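Week 4: Young Heroes in Historical Fiction

Read chapters 2 through 8 of the Wenville packet before Tuesday. The jacket copy promises a girl who saves her town. Be suspicious of that. Who says she saved it, and how long afterward?

Plestwood, the town in the novel, has no muster roll. The author gives it 18 militiamen anyway.
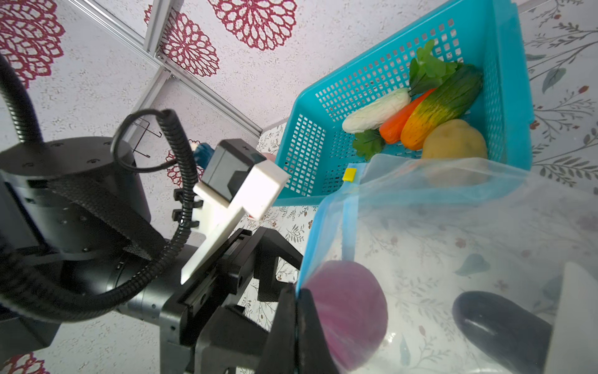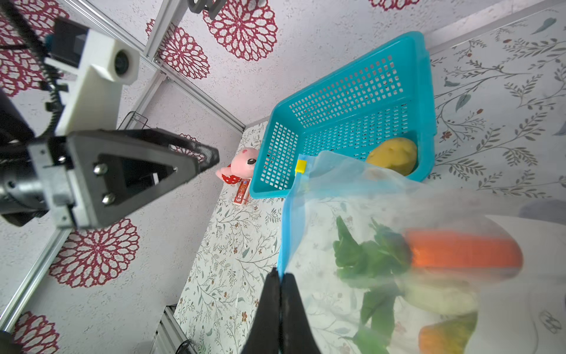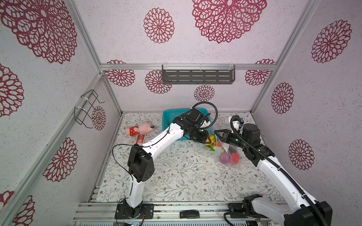 Plastic bag with blue zipper edge (first and second pictures); patterned enclosure (third).

For discussion: the Mulder letter is quoted twice and never sourced. Does an afterword excuse that? I doubt it. Bring one passage you don't believe.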